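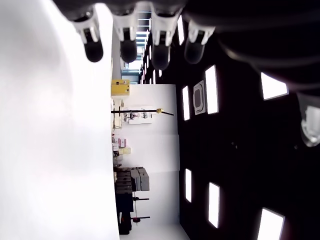 Dolbridge hand build — README / data card

Last touched April 2019. Work in progress, expect gaps.

Share (30) | Comments (0) | Print this page | E-mail this page

What this is

Files, notes and recordings for a multi-finger robot hand with a small camera at the wrist. Built evenings in the Stollthorpe shared workshop. Not a kit. If you want to copy it, read the whole thing first, then go slow.

Whats in the folder

cad/ — finger segments, tips, palm shell. Print files plus the editable ones.
firmware/ — Vokska servo board, our patched version. Stock one drops packets.
clips/ — 205 short wrist camera clips, one folder per session.
logs/ — joint angles, text files, one line per reading.
scratch/ — ignore.

Build notes

Segments are white filament, tips black rubber over a printed core. Glue the rubber, don't trust the press fit. Tendon line goes in before the tip does. Did it the other way round in December and lost an evening.

Run all cables down the back of the palm. Leave slack at the wrist, more than looks right. First cable set died from bending at full roll.

Thumb side is the weak spot. The Cheung bracket (old one, two holes) flexes under load. New one has a rib. Use the new one.

Clips

Camera is fixed to the wrist, so whatever the wrist does the picture does too. Roll the wrist and the room ends up sideways, ceiling down one side. We did not rotate anything back. If your code assumes up is up, fix that on your end — wrist angle is in the log.

Fingers are in view a lot of the time, usually along one edge. Leave them in, the finger tracking needs them.

Exposure is auto and slow. White surfaces close to the lens blow out, bright windows too. Ceiling light panels make good fixed points for lining up clips, better than anything on the shelves. Stuff on the shelves gets moved between sessions.

Clips run about 35 seconds each. Clock on the camera and clock on the board drift apart, so line up on the first finger twitch, it's at the start of evry clip.

Known problems

- Session folders 30 and up have no temperature column
- Log header says degrees, values are radians. Will fix
- Tip rubber goes shiny with use and stops gripping, sand it lightly
- Homing fails if a finger is already curled. Open it by hand, power off first
- Some clips start late and miss the twitch, no list of which yet

Settings that work

Servo speed limit 50. Higher and the tendons jump off the pulleys. Leave the torque cap alone untill you've run a full open and close with nothing in the hand.

License

Use it, change it, keep this file with it. Clips are fine for research and class work. Ask before selling anything based on the palm shell — part of that came from another Dolbridge build and has its own terms, see cad/terms.txt.

To do

Redo the palm cover. Fix the header. Second camera mount, half drawn.

This site uses cookies. By continuing to browse you accept our use of cookies. OK | Read more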